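Speaker notes - Small boards on tables
Zoila Chambi, Asutden tutoring rooms
Thursday session, 50 minutes, questions included

Before starting
Check that the markers on the front table write. Put the cloth and the spray where I can reach them. Water bottle. Ask whoever is in back to shut the door to the hallway once people are in. Handout goes out at the end, otherwise they read it while I talk.

Opening (3 minutes)
Good morning. I run the supply side of the tutoring rooms at Asutden, so I buy the boards, I hear about it when they stain, and I throw them out. I also tutor two afternoons a week, mostly fourth and fifth grade math, so I use them too.

The talk is on tabletop whiteboards. Small ones, the kind that stand on the table between a tutor and a student. I am leaving out wall boards. If you came for wall boards, the care part still applies to you, and the part on stands does not.

Ask for hands: who has a small board in the room right now? Who has one that no longer wipes clean? (Usually most of the same hands.) Tell them to hold on to that one in their heads, we'll come back to it.

Why we moved off paper (5 minutes)
We used scratch paper for years. Students took it home or left it on the floor. The thing that bothered me was erasing. A kid who gets a wrong answer on paper rubs at it until the paper tears, and then the whole sheet feels ruined to them. On a board they wipe and go again. Some of our shy ones started writing first and talking second.

Paper did one job better. You can keep it. With a board, the work is gone when the hour is over. So we kept a notebook for each student, and the last five minutes go to copying one worked problem off the board into the notebook. If you switch to boards and skip the notebook, parents will ask what their child did all afternoon, and they are right to ask.

Go slow on this part. Last time I rushed it and got the notebook question three times afterward.

Flat or standing (8 minutes)
Two ways to use a small board. Flat on the table like a tray, or standing in clips or on an easel.

Flat is better for writing. The student can lean on it. The hand does not get tired. The bad part is the sleeve. A long sleeve or the side of the hand drags through everything on the left if the student is right-handed, and left-handed students wipe out their own line as they write it. I keep an old sock with the toes cut off for left-handed kids who want to cover the hand. It looks silly and they like it.

Standing is better for showing. Three students can see the same problem. The tutor can point without reaching over anyone. It is worse for writing because the board moves when pressed. If you press hard near the top, it rocks back. Tell students to hold the side edge with the other hand.

My habit: flat while the student works, standing when we go over it. Some tutors find the changeover annoying and leave it standing the full hour. I don't argue with them.

Clips and feet (7 minutes)
Pass around a pair of clips here.

The clip grips the bottom edge and the foot rests on the table. Set the first clip in a hand's width from one corner and the second the same distance from the other. People put them too close to the middle, and then the board swings like a door when somebody writes near the side.

Check the tilt before you let go. A board that stands straight up falls forward onto the student's hands. A board that leans back too far shows you the ceiling lights and very little else. Somewhere in between is what you want, and it changes with the table and the chair height, so I can't give you an angle.

Clips go missing. They are small and they look like part of some other thing, so they get swept up with the pencil shavings. We put ours in a lidded cup on each table. When a pair is down to one clip, put the single in the spare box. Do not leave it in the cup, or somebody will try to stand a board on it.

We tried the Flivo stand for one term, which is one long piece with a slot. It held well. It also took up the space where the workbook goes, so we went back to clips. If you have big tables, look at it.

Markers (6 minutes)
Fine tip for math, wider tip for spelling. Black and blue come off easiest in our rooms. Red is the one that leaves a pink shadow, green sometimes. I still buy red, students want it, and it is useful for marking a step they should look at again. I ask tutors to wipe red the same day.

Store them lying down. Tip up dries them, tip down makes them blot. Throw out the dry ones right away. A student will put a dead marker back in the cup every time, and the next student will press twice as hard with it.

Permanent markers stay in my office. If one gets on a board, go over the line with a dry-erase marker, wait a few seconds, and wipe both together. Do it twice if needed. Demonstrate if there is time.

Wiping and cleaning (8 minutes)
Daily: dry cloth, top to bottom. Felt erasers are fine for the first week and then they only move the dust. We wash our cloths on Friday with the aprons from the art room.

Weekly: spray on the cloth, never on the board. Liquid runs down into the border and sits there, and the border starts to lift at the bottom edge. After the spray, wipe again with a dry cloth. A board that was put away damp writes badly the next morning and people blame the marker.

Corners and edges hold the most old ink. Run the cloth along the inside of the border with a fingertip behind it.

No scouring pads. No kitchen powder. I know it takes the stain off. It takes the gloss off too, and after that every mark goes into the surface and stays there. If a board has lost its gloss, use it for taped-up notices or let it go.

Money, short version (2 minutes)
I keep one supply ledger for all our rooms. The total for boards, clips, markers and cloths since we began is $3,809. Markers are the largest part of that. Shukla, where we order, gives us a better price by the case, but we can't use a case before they dry out, so I split one with the after-school room in Prurkelmont. If there is a program near you, ask them.

From my room notebook (read aloud, 6 minutes)
I keep short notes when I visit a room. I'll read one and then say what I would do.
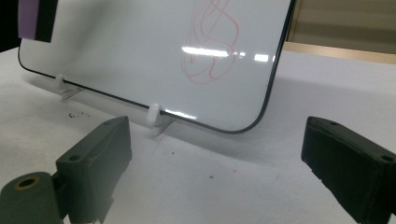

Prurkelmont, April

Whiteboard up on the white table, leaning back in its two little clips. Red marker on the upper right, loops on top of loops, faded to pink and smudged, with some of the lines half gone. Purple thing up by the left corner. The ceiling lights shine right across the middle of the board.

Stop reading. Talk through it.

The glare first. A glossy board leaning back picks up overhead light, and the strip lands just where you would write the second line of a problem. Two fixes. Turn the whole board a little on the table, or bring it more upright. Sit down in the student's chair before you decide it's fixed. I have stood behind a board, thought it looked fine, then sat down and could not read a word in the middle of it.

Then the red. Fingers and a dry cloth will give you that kind of smear, with the outline still there. Spray on the cloth, small circles, then a dry cloth. If there is still a pink shadow, draw over it in black and wipe right away. I would do that before the next student sits down. Kids write around a leftover scribble as if it belonged there, and they end up with a long division problem squeezed into the bottom corner.

Loops are good for something, by the way. Our handwriting tutor has kids fill a board with them before they write letters, to loosen up the wrist. Just wipe them when you're done.

Last, what stands near the board. Keep the area behind it clear. Anything tall and colored behind the top edge pulls a young student's eye up and away, and when the board goes flat it has to go somewhere.

Questions (5 minutes)
Usual ones:
Chalkboards instead? The dust bothers some of our students. Otherwise no objection.
Magnets? Only if the board has a steel back. Try one before you buy a box.
Lined or plain? Plain for math, lined on the reverse for first grade.
How long does a board last? Depends on the cloth more than the board. Point back to the weekly cleaning.

If the person with the board that won't wipe clean brought it along, do it up front with the black marker. Give them the cloth to keep.

Handouts are on the chair by the door. Collect the clips that were passed around and count them back into the cup.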